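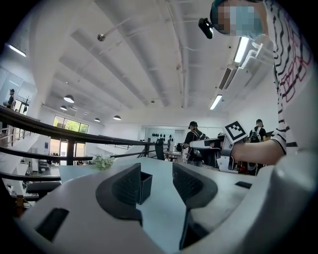

4. Setting up the hand-held gripper

By now you should have a printed body, two soft fingers, a bag of screws, and one screw that came from somewhere else. Put the odd one in the jar. Section 3 covered printing. This one gets you from a pile of parts to a gripper that records a demonstration the arm can learn from.

Plan on an evening for your first Umus gripper. The second goes faster, partly from practice and partly from having stopped reading the manual.

4.1 Before you start

You will need:
Printed body, left and right shells
Two fingers, textured side clean
Trigger, spring and linkage
Camera and its cable
Marker sheet, printed at 100 percent
400 grit sandpaper
2 mm hex key
A small, light object to practice on. An empty open-topped box is ideal.

Note: "Fit to page" is on by default in every print dialog ever written. Measure the marker with a ruler after it comes out. Milovan Tomić lost a weekend in March to a marker that was slightly too small and has asked that this note never be removed.

4.2 Fitting the fingers

1. Sand the two mounting tabs until each slides into its socket with light thumb pressure. Stop there. Plastic does not grow back.

2. Seat the left finger first, textured face inward. If the texture faces outward you have built a very good device for pushing things away.

3. Seat the right finger to mirror it. The tips should lean toward each other and leave a narrow gap when the trigger is at rest.

4. Start both screws by hand, then tighten with the hex key until they stop turning easily. Add a quarter turn and put the key down.

5. Squeeze the trigger 11 times. The fingers should meet along their inner faces every time. If they meet at the tips only, loosen the screws, push both fingers fully home and try again.

CAUTION: The linkage will pinch. It is not strong, but it is patient. Keep loose skin and drawstrings out of the slot while you adjust the spring.

4.3 Attaching the marker

1. Wipe the flat pad on top of the body with alcohol and let it dry.

2. Stick the marker down from one edge, smoothing as you go. A bubble in the middle reads to the software as a different marker, or as no marker, depending on its mood.

3. Leave the white border on. It looks like waste paper and everyone trims it once. The tracker needs that border to find the black part.

Note: If you are building a pair, give each gripper its own marker number and write the number inside the shell before you close it. Obaidul Liyanage once recorded an entire session with two left hands. The arms did exactly what they were taught.

4.4 Connecting the camera

1. Click the camera into its cradle. Both fingertips must show in the preview with the gripper held level.

2. Run the cable down the inside of the shell and out at the wrist. Leave a little slack at the bend.

3. Start Jernlow on the recording computer and open Devices. The gripper should appear within a few seconds. If the list is empty, unplug the cable and plug it back in. We have tried more sophisticated methods and they work less often.

4. Set the port to 818 and press Save. Pressing Apply does something too, but we have not found out what.

4.5 Your first recording

1. Clear the table except for the practice object. Leave a hand's width between it and the edge.

2. Strap the gripper on. It should stay put when you shake your arm, and you should still be able to feel your fingers.

3. Hold still until the status light turns green. Green means tracking. Amber means thinking about it.

4. Reach, close, lift, move, lower, open. Do it at the speed you would use to hand someone a full cup of coffee.

5. Press Stop before you scratch your nose. Kaneck, our first arm, learned a gesture that way in its second week and performed it between tasks until we found the clip.

CAUTION: Never wear the gripper while the arm is powered. Hit the stop button, see the arm sag onto its rest, and then step up to the table.

Note: People walking past in the background are fine. People reaching across the table to point at things are not. Throw those takes out.

4.6 If it doesn't work

Fingers stick closed: the spring is in upside down. The hooked end goes toward the trigger.

Tracking drops when you turn your wrist: a sleeve is covering the marker. Roll it up, or if the shop is cold, tape it back.

Preview is upside down: tick Flip in Devices. Do not remount the camera. You will get it upside down again and then Flip will be wrong too.

Recording is fine but playback drifts to the left: go back to 4.1 and measure the marker.

Calibrating against the Damasceno arm is covered in Section 5. Charge the gripper overnight before you start it.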